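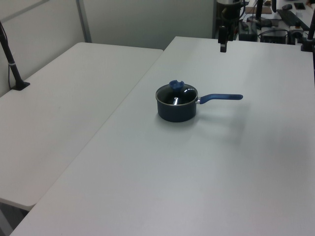 Naa Quaye asked how wide the pan is across the top, and whether the lid is the one it was sold with, before anyone could say much about the handle.

Original question, edited to add the measurements:

Loose handle and lid knob on small nonstick saucepan. Tighten or replace?

I have a small saucepan, dark blue, with a long blue handle and a glass lid. It is a Konka, bought in August. The pan is 16 cm across the inside of the rim and the lid is original. Two faults:

1. The handle rotates a few degrees about its long axis when the pan is full. There is a short metal bracket between the grip and the body. I can't tell if the play is in the bracket or in the grip.
2. The knob on the lid spins freely. Turning the screw from the underside of the glass tightens it for a day or so, then it works loose again.

The pan gets used twice a day for rice and oatmeal, hand washed. I would like to keep it if the repair is safe. What order should I check things in, and is threadlocker acceptable on either screw?

Mawuli Nutsugah
Asked Jan 19, 2026

2 answers

Answer 1 (accepted), Adjoa Nartey

Treat these as separate problems.

Handle. Empty the pan and let it cool. Hold the body down on a flat table with one hand and twist the grip with the other. If the bracket moves against the pan wall, the fault is at the weld or rivet and you should stop using the pan. If the bracket stays put and only the grip moves, look for a screw. On many pans of this type it is either at the joint or recessed inside the hanging hole at the far end.

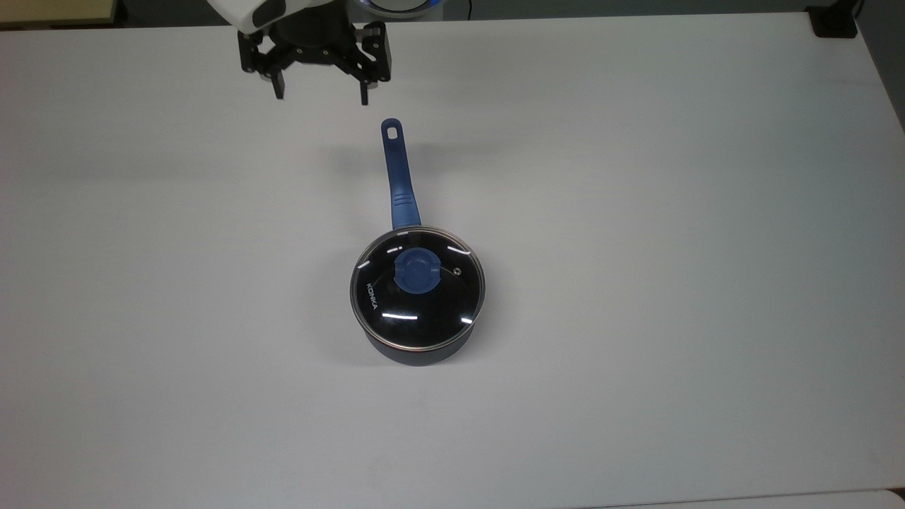 Small saucepan, lid on, handle with oval hanging hole.

Shine a flashlight into the hole. If there is a screw head, turn it clockwise until the grip stops moving, then another eighth of a turn. Do not go further. The plastic around the screw can crack, and a cracked grip cannot be tightened again. If the screw turns without ever getting firm, the thread is stripped and you need a new handle.

Lid. The screw usually loosens when the washer has gone hard. Replace it with a silicone washer rated to at least 275 °C and tighten by hand only. Overtightening puts a point load on the glass. While the knob is off, check around the hole for chips. Any chip means a new lid.

I would leave threadlocker off both. Ordinary grades soften with heat, and the lid screw sits directly in the steam.

Answer 2, Sena Frimpong

I had the same spinning knob on a Ballari pan and replaced it with a universal one from Amoah. Pack of 4, washers included. Has not moved. Can't help with the handle.

Comments on Answer 1

Mawuli Nutsugah: Bracket is solid, grip moves. There is a screw head down inside the hole. Took just under half a turn. Washer ordered.

Mitra Ghorbani: Check the screw again after a week of use. Mine needed a second adjustment.

Search answers Go
We use cookies to keep you signed in. Accept Settings
Contact | Copyright 2026 Stinent Community Help | Back to top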